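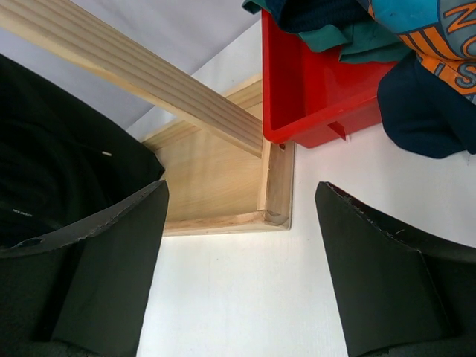
In der Liste schrieb jemand am Montag:
> Ich würde den Kasten aus Kiefer nicht mehr ölen. Bei mir ist
> das Holz davon fleckig geworden. Die lange Leiste habe ich mit
> 100er Papier geschliffen und dann roh gelassen. Hält sie so?

Hallo zusammen,

roh lassen geht, wenn der Kasten trocken steht. Meine Leisten sind 542 mm lang und 35 mm breit, unbehandelt, und bisher hat sich keine verzogen. Vor dem Verschrauben lege ich sie ein paar Tage flach in den Raum, in dem sie später bleiben.

Zum Öl: Vustex zieht bei Kiefer ungleichmäßig ein, das kenne ich auch. Mit Plisex wurde es besser, aber nur dünn aufgetragen und nach zehn Minuten abgewischt. Die Lappen bitte ausgebreitet trocknen lassen.

Die Schraubenlöcher in den Seitenwänden bohre ich immer vor, so nah am oberen Rand reißt Kiefer sonst gern ein. Der Bausatz von Sirnness hat da nur eine Markierung, kein Loch.

Hat noch jemand Leisten in 157 mm übrig? Ich könnte bis zu 35 Stück brauchen, Porto übernehme ich.

Gruß in die Runde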